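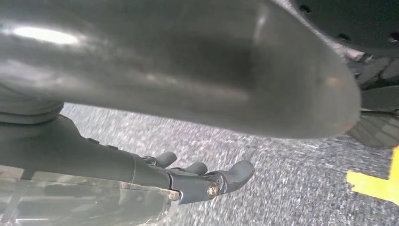
Floor and Walkway Inspection - Carpeted Areas

Site: Skuster building, ground floor, room 139
Date: April 15, 2026
Inspected by: Marcelino Caldeira
Reviewed by: Shahzad Ansari

Ratings: OK, Monitor, Repair, N/A. Any item marked Monitor or Repair needs a comment.

1. Carpet surface
Seams closed and flat: OK
Edges fixed at walls and door strip: Monitor
Comment: Edge lifts slightly at the hinge side of the door. Same entry in January. Height below the trip limit in the site rules. Re-glue if it passes 3 mm.
No ripples or loose backing: OK
Stains or residue: OK

2. Walkways
Main route clear, 600 mm minimum: OK
Comment: Measured at the narrowest point, between the cabinet and the long wall.
No items stored in the route to the exit: Repair
Comment: Two cartons of Cheng shelving parts stood inside the marked route. Moved to the storeroom during the inspection. Item stays open until the shelving is installed.
Chairs returned to position after use: OK

3. Cables and floor outlets
Cables crossing a walkway are covered: Monitor
Comment: Clullamix cover strip in place. End cap missing on the window side. Replacement requested.
Floor outlet lids close flush: OK
No extension cord plugged into another: OK
Plugs and cords free of damage: OK

4. Exit and fire equipment
Door opens fully without catching the carpet: OK
Exit sign lit: OK
Fireo extinguisher on bracket, pin and seal present: OK
Extinguisher tag current: Monitor
Comment: Tag is legible but the last signature is faint. Checked against the log - the entry matches unit 13.

5. Lighting and cleaning
Floor evenly lit at the door and in the corners: OK
Vacuumed under furniture: Monitor
Comment: Dust along the baseboard behind the cabinet. Added to the cleaning sheet.
Wet floor sign available: N/A
Comment: Dry methods only in this room.

Reviewer's note (S. Ansari): Item 2 accepted as corrected on the spot, pending installation of the shelving. For item 1, write the measured edge height on the form next time - a rating alone does not show whether the lift is growing.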